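An Afternoon With the Robot Club at Curnotlow
Posted 2024-10-12 in Visits and Outings

I had been promising myself a trip out to Curnotlow ever since their February newsletter mentioned a student project on teaching robots to tidy up, and last week I finally got in the car and went. It's 38 miles each way for me, most of it behind farm trucks, and I missed the turn at Porkulside the way I always do, but the welcome was so kind (and the coffee so strong) that I forgave the road completely.

The club calls its project Skinner. I asked three different students where the name came from and got three different answers, so I'll leave that alone. What they want is simple enough to say: a robot arm that can pick up the ordinary things people leave lying around a living room and put them where they belong. Getting there takes a great deal of patience, and most of that patience goes into showing the robot how it's done, over and over, by hand.

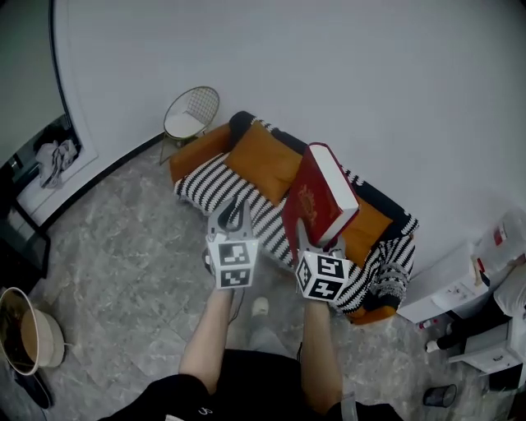 Books are the club's favorite subject, and also, from what I gathered over the cookies, the thing they complain about most. A paperback flops open, a glossy cover slides, and a heavy volume wants to twist the minute you take hold of it anywhere but the right spot. One student told me they argued for two whole meetings over what to start with, and in the end it was hardcovers, something like the thick red one with the gold lettering, gripped and tilted upright over by the zigzag sofa. The blocky black-and-white squares on the cubes let the software work out where each gripper is and which way it's turned, so every little turn of the wrist gets saved along with the video. I thought that was awfully clever, and I said so more than once!

They keep a tally on a whiteboard in the hallway, and it stood at 391 good recordings when I walked by. The goal for the year is 2000, which sounded like an awful lot to me, but the students didn't seem one bit worried. A recording only counts if a second person watches it through and signs off, and I sat in on some of that checking, squeezed onto a bench between two very polite teenagers who paused the playback every time I had a question. I had plenty.

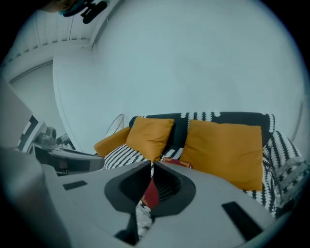 Does a student need to know how to program before joining?
Most of them start out with no programming at all. New members spend their first weeks recording and checking, and they pick up the coding side from the older students when they feel ready for it.

The parts come from Tatex, a small supplier one town over, and the club pays 85 dollars for a set of replacement fingers, so everybody is taught early on not to squeeze too hard. There was a bake sale going in the lobby to help with the next order. I came home with a lemon loaf and most of a pecan pie.

If you'd like to visit, they're happy to have people in, but do write to them first, and park behind the building, as the front lot fills up with school buses by three. I'm hoping to go back in the spring when they try the first full cleanup with the arm, and I'd gladly take a carful if anyone wants to come along.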